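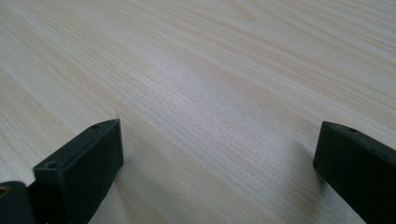 # Kotora two-finger hand grippers, matched pair

Sold by Clodmont. Page last revised Oct 30, 2025.

You hold one in each hand, do the chore yourself, and the recordings go toward teaching a robot arm to do it later. How much later is the question we get most, so we'll take it before the specs.

**Can a machine fold my laundry yet?** On a good day, with cloth it has seen before, on a table it has seen before, sort of. We wouldn't buy one for the house. Rigid parts in a known spot are a different matter, and shop floors have handled those for years. Cloth sags and twists and hides its own corners, and most of the folding clips you see online are sped up.

In July we ran the Ragab towel routine on an arm fitted with the same fingers. It finished 4 out of 10 folds without help. A bored teenager would beat that. The arm also needed almost 2,000 recorded folds to get there, every one of them done by a person.
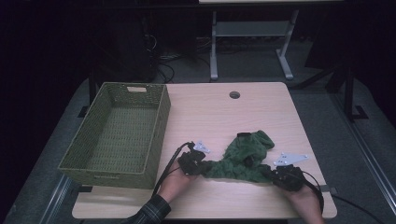
*Cloth work with the pair: one gripper at each end of a dark green knit, with a basket alongside.*

## What you get

- Left and right grippers with matte black, square-tipped fingers
- Marker plates for both sides
- Cables for both sides
- Spare finger screws and a hex key
- One year of the Undodton recording software (renewal is extra, and we think it's priced too high)

## Good for

Picking up, placing, pulling cloth straight, loading baskets and bins. Thick knits are easier to grab than thin cotton. Bedsheets are a two-person job and we don't suggest starting there.

## Not good for

Buttons, zippers, wet dishes, anything sharp. The fingers have no sense of touch, so whoever is holding them does the judging – and that is the part the robot has the most trouble learning.

## Before you order

The cables get in the way. Route them off the side of the table and leave slack. Plan on short sessions too, your wrists will complain.

Replacement fingers are order code 123, sold in pairs only. Returns are accepted on unopened kits. We don't sell the arm.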